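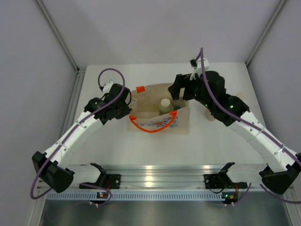
I have been packing toiletries badly for most of my adult life, and in June I have to do it for a week at my sister's lake rental with one bathroom and one shelf. The rule in our house is that everything for the shower goes in a single bag you can carry down a hallway in a towel. So I'm practicing. The candidate has orange handles and flowers on the front in blue and orange, and with a small white bottle standing up in it you can see the cap poking out over the opening. I like being able to see the cap. My husband says a bag you can see into is a bag that tips over. Who's right, and what goes in first?

Posted by okorside_annex, 18/03/2025

kravets_upstairs wrote:
Your husband. Sorry. Anything standing in a soft bag is only standing until you pick the bag up. Lay the bottles down with the caps all facing the same way and put a washcloth between the layers.

pidberg3829 wrote:
Laying shampoo on its side is how I came to own a suitcase that smells of coconut. That was four years ago. Stand them up. If the bag is too floppy, the bag is the problem.

okorside_annex wrote:
I knew I'd get one vote each way. What I've been trying, in order:

1. Open the bag all the way before anything goes near it. I skip this every time and then try to feed a bottle in past a handle.

2. Start with whatever has a plain cap. The clear container with the little dark gray cap is in, and the pale pink pump, the pale green one with the white cap and the dark one behind them are still waiting their turn on the right. 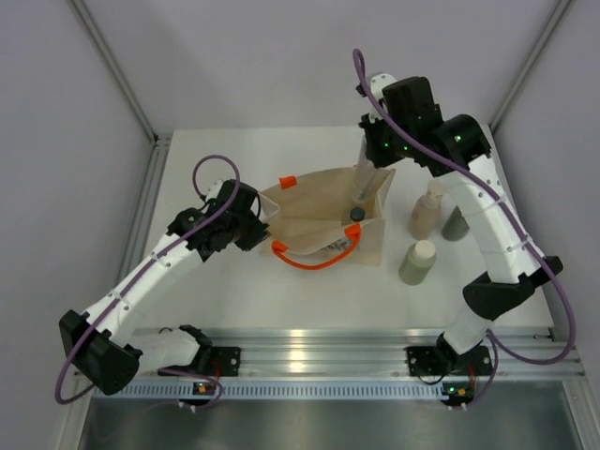
3. Pump bottle last, always. Things lean on a pump. Things press it. I once arrived somewhere with a bag of hand soap that had been, when I left, a bottle of hand soap.

4. Handles out of the way before you lift. They drape over the front and look charming and then one of them hooks a cap.

kravets_upstairs wrote:
Number 3 is wrong and I will die here. The pump goes in FIRST, in a corner, and you build around it. Put it in last and it's the tallest thing in the bag with nothing holding it. Also twist the head to the locked position, if yours has one. Half the people complaining about leaks have never met the lock.

pidberg3829 wrote:
Half the people with a lock have a lock that doesn't. Rubber band under the pump head, wound until it can't go down. Costs nothing and looks terrible.

w_escobar wrote:
Long-time packer of other people's bags here (three kids, swim team). Two things. Don't leave the big ones for the end, or you'll be shoving them down past the small ones and creasing everything. And can we see the bag from further along? I'm curious how it's holding its shape.

okorside_annex wrote:
Holding its shape is generous. 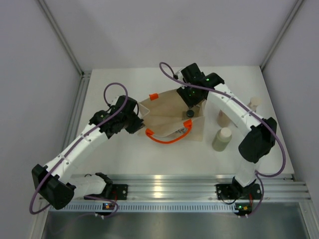 Creased and partly open, with three bottles still outside. The pale green one is at the front of the line.

That's the stage where I usually decide I don't need conditioner.

bimamura wrote:
The bag isn't even the issue, you have too many bottles for a week. Decant. I bought a set of travel bottles and now everything I own is the same size and unlabeled, and I have washed my face with conditioner twice. Still recommend.

kravets_upstairs wrote:
That is the worst recommendation I've read on this board, and I was here for the vinegar thread.

w_escobar wrote:
Label them with a paint pen, Bimamura. Masking tape gives up in a steamy bathroom. OP, my real worry is those handles. Orange is lovely but what are they made of? If it's a rough cord, you'll feel it with full bottles in there. My old one took the skin off my fingers between the car and the cabin.

okorside_annex wrote:
Fair question.

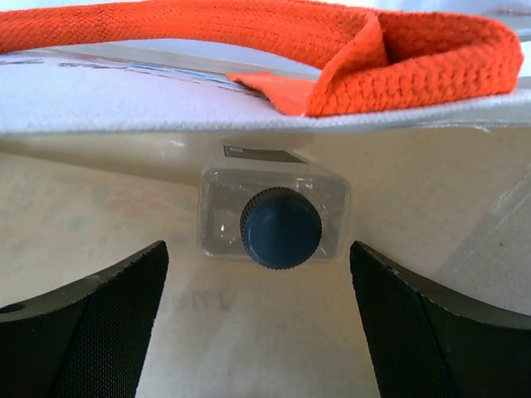 Orange strap, coarse weave, little rows of stitches. Folded tab at the end.

Knitted or braided, I couldn't tell you which. I'm leaving the pump for last and I've stolen the rubber band. My husband has been informed that the vote was split, and he's taking it as a win.

pidberg3829 wrote:
Coarse but wide is fine. It's the skinny cord ones that get you. Put a bottle down each side so it doesn't swing, and carry it yourself. Do not let the man who was right carry it.

kravets_upstairs wrote:
Pump first. I'll be back in June to hear about the soap.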